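Drodwood Home Help
Home Browse topics Ask Unanswered Log in

Thin black cables always in a knot on a small worktop: how do I sort them without unplugging everything?

Ayantu Alemayehu
Dristgate

I have a small bench in the back room, 900 mm wide and 600 mm deep, with a wall behind it and a panel at each end. I use it for little electrical jobs and for charging things. The top is covered in a marble-patterned sheet.

The trouble is the leads. Nearly all of them are thin, black and the same sort of thickness, and most go to small black plastic boxes with no writing on the top. I straighten them, and by the end of the week they have worked their way back into a heap on the left-hand side, where the socket strip is. When I need one I pull it and two others come with it. Last week I pulled a lead and the box on the end came across the bench and knocked a tray of screws on to the floor.

What I have tried so far:

Twist ties from bread bags. They hold, but I can't undo them with one hand, so I stop bothering.

One long plastic tube with a slit down it. It looked neat for a day. Then I needed a lead out of the middle and had to take the whole lot out.

A shoebox for anything not in use. It is now a shoebox full of knotted leads.

I would rather not screw anything into the top. Screwing into the underside or the back wall is fine. I would also like to keep two of the leads plugged in all the time, as they are a nuisance to set up again. The others can be unplugged.

Is there a way of doing this that lasts longer than a week? And has anyone used adhesive clips on a patterned covering like mine? I don't want to peel one off and take the pattern with it.

Edit: someone has asked about the heap. There are seven leads in it. They are between short and very long, and the long ones are the worst.

14 people have this problem
3 answers

Ambaye

Buy shorter leads. If a lead only has to go from the socket strip to a box a hand's width away there is no point having two metres of it. I changed all mine in November and have not had a knot since. The old long ones went in the loft.

You can't do it if the lead is moulded into the box, in which case fold up the spare length and put a rubber band on it.

2 found this helpful

penny_at_the_bench

I would not use rubber bands. They go sticky after a year or so, and if it is a warm room they leave a brown mark on whatever they were lying on. I had to scrub one off a white window sill. Use hook-and-loop strip, the kind that comes on a roll and sticks to itself. It is cheap, you cut it with scissors, and it comes off with one hand, which sounds like what you need.

I also agree with leaving out the long slit tube. It is good for leads you will never move and poor for anything else.

On adhesive clips: I have a Grirnis sheet on my kitchen shelf, a stone pattern, and I put four clips on it. Three came off cleanly with a hairdryer on low and some dental floss worked behind the pad. The fourth took a patch of the surface with it, the size of a fingernail. So I would not risk it on the top. Stick them to the end panel or the wall.

Someone will tell you to coil leads round your elbow. Please don't. It puts a twist in every turn and the twist has to go somewhere, so the next time you lay the lead down it curls up and catches its neighbours. Make loose loops and let the lead decide which way it wants to lie. If it keeps making a figure of eight, let it.

31 found this helpful

Comments (3)

Ambaye: My rubber bands are fine.

penny_at_the_bench: Give them a year.

Ayantu Alemayehu: Thank you, this is useful about the clips. I will keep them off the top.

oldmill_rob

I had the same arrangement as you for a long time, a small bench with everything coming in from the left, and it settled down once I stopped trying to tidy the heap and changed where the slack was kept. It took me one evening. I'll put it in order, as the order matters.

1. Clear everything else off first

Screws, pens, tools, trays. You want only the leads and whatever is on the ends of them. If there is a rod or a long ruler lying across the back, move that too, as leads hook themselves round it when you pull.

2. Label both ends before you undo anything

Masking tape folded over into a flag is good enough. Write on it before you stick it. I use the name of the thing and nothing else: "lamp", "radio", "meter". Put one flag close to the plug and one close to the box. It is dull work but black on black is hopeless to trace by eye once there are more than three of them crossing.

Put a flag on the boxes themselves as well if they are alike. Masking tape on the top face, in pen. I once fed the wrong voltage to a radio because two adapters were the same size and shape, and that was the end of the radio. If the rating is printed underneath, copy it on to the tape. Mine include one marked 65 W and it is not much bigger than the others.

3. Decide which leads stay

You have said two. Trace those by hand from the box back to the socket, running the lead through your fingers, and put a bit of coloured tape on each. Leave them plugged in. Switch off and unplug the rest at the strip, holding the plug and not the lead.

4. Undo the heap from the loose ends

Don't pull on the boxes. Find a free plug, follow it in until it meets a crossing, and open the crossing up with your fingers so it gets bigger. Tangles in thin lead come undone when they are loose and lock when they are tight. Lay each one off to the right as it comes free.

A plug will go through a gap much more easily than a box will, so always feed the plug end back through. If both ends are boxy, leave that lead until last. By then it has nothing left to be caught on.

5. See where the slack ends up when you leave it alone

Put the boxes where you use them and let the leads lie for a minute. On my grey marble-pattern surface there are two small black square ones on thin black leads, and the leads wander over and bunch up to the left, with another small loop of dark cable off on its own further right. The bunch is the bit to deal with. The loop over on the right does no harm and I would leave it where it is.
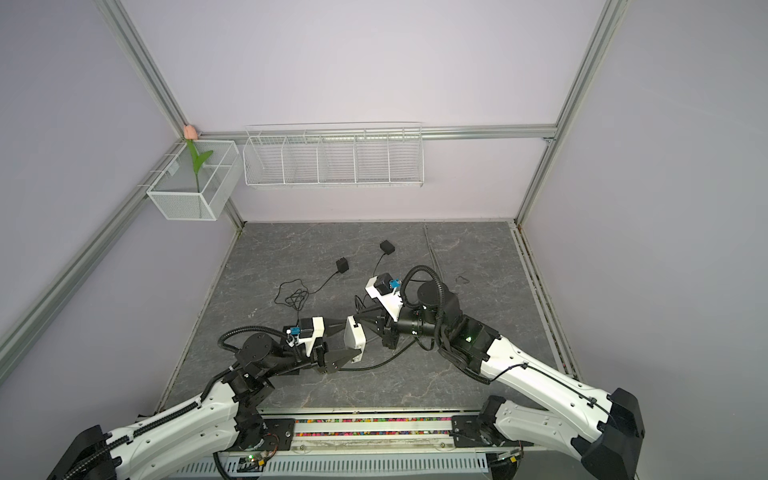 6. Take up the slack at the socket end

Most people tie the lead in the middle or close to the box. Both leave a lump on the bench. Make your loose loops right next to the socket strip, fasten them with the hook-and-loop strip Penny mentions, and hang them on the end panel or under the bench. Only a single thickness of lead should come over the top. Leave a hand's width more than you need so the box can be shifted without dragging.

For hanging I used cup hooks screwed into the underside along the left edge, one per lead. Drill a small pilot hole and check the depth of the screw against the thickness of the top, and do check, as I came up through mine. Wrap some tape round the drill bit to mark where to stop.

7. Bring them over the back, side by side

Leads that come over the same edge at the same point will cross. Space them out. I cut notches in a strip of softwood 600 mm long and screwed it to the back wall, just above the height of the top. Each lead drops into its own notch and lifts straight out. The notches should be tight enough to hold the lead if you let go of it. For thin lead a single pass with an ordinary tenon saw does it.

If you don't want to cut wood, a row of adhesive clips on the wall does the same job, and if they pull a bit of paint off it is easily touched in.

8. Stop the boxes sliding

A small light box on a stiff lead will move about on a smooth top. I put a square of rubber shelf liner under each. Don't wrap them up or shut them in a drawer while they are on. They need some air round them.

9. Leads not in use

Never loose in a box together. One freezer bag each, loops not folds, label showing through the side. Stand the bags up in your shoebox like index cards. It takes up more room but you can find things.

I have left it this way for two winters. The only one that still misbehaves is a soldering iron lead that was badly kinked to start with, and I should replace it.

58 found this helpful

Comments (4)

Ayantu Alemayehu: I have done up to number 4 and found a lead that was not attached to anything at either end. I will do the hooks at the weekend. How thick a cup hook did you use?

oldmill_rob: The smallest brass ones the shop had. I don't know the size. If you can get a finger through, it is big enough.

penny_at_the_bench: Would the notched strip get in the way if you push a tray right to the back?

oldmill_rob: Yes, a bit. Mine stands out from the wall by the thickness of the wood, so I lose that much depth. You could fix it under the back edge if there is a gap between the bench and the wall.

Share Save Report
9 shares
Related topics: Cables and sockets, Small workbenches, Sticky coverings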